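**Ticket 594: Mug-hanging episodes getting thrown out at upload**
Opened by Vasco Bettencourt, Monday, on the Lostport table

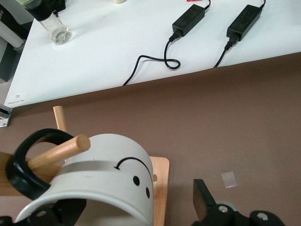

### What I'm running into

Hi Valbona, and thank you again for picking these up so fast! I recorded 158 episodes of the mug task and the Gerkeo checker rejected 107 of them, all with the same note: "end state unclear." The wrist view looks fine to me at the end, with the black handle hooked over the peg and the face on the mug easy to make out, so I'm a bit stumped.

### Tried so far

- Restarted the checker (twice, I was hopeful)
- Re-uploaded 9 of the rejects, same note every time
- Went through the task sheet again with my coffee and found nothing odd

### Reply from Valbona Georgiev

Hi Vasco, no trouble at all! I think you're stopping the recording too soon. The checker wants to see the fingers open and backed away from the mug for two full seconds, and most of your rejects end well short of that. Please don't delete them, though, they're still good for the reaching part (I've tagged them "partial"). Could you record ten more with a longer pause and send me those first?

**Status:** waiting on Vasco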